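2019-12-10 — bench 2, tidy-up chores

Back on the question from October: can the two-arm setup put away the small stuff on a counter without someone standing over it? Korstead wants a yes or no. I don't have one yet.

Chore list today was bottle, box, drawers. Gripper force limit set to 60, arm speed down to 90 mm/s after the Proneo script overshot twice this morning. Old script from Fulleck is still on the machine — don't run it, the offsets are wrong for this table. 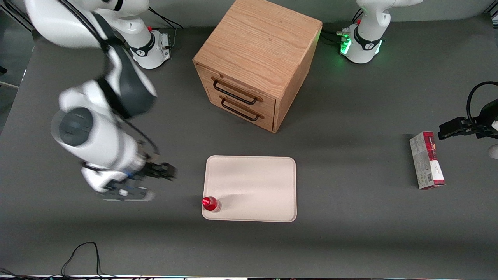
Right gripper near the tray and red bottle, both drawers appear closed.

Bottle is the hard one. The cap is shiny and the body is translucent, so the depth reading jumps between runs. Box is easy by comparison. Drawer handles are fine when the approach is square, bad when it isn't.

A person does the whole list in under a minute. Best run before lunch took 700 seconds with one manual stop. For a kitchen I'd say no. For a parts bench on night shift, maybe.

To do: redo hand-eye calibration, try a matte cap, ask Kpodo about softer finger pads. Log is saved as run 105.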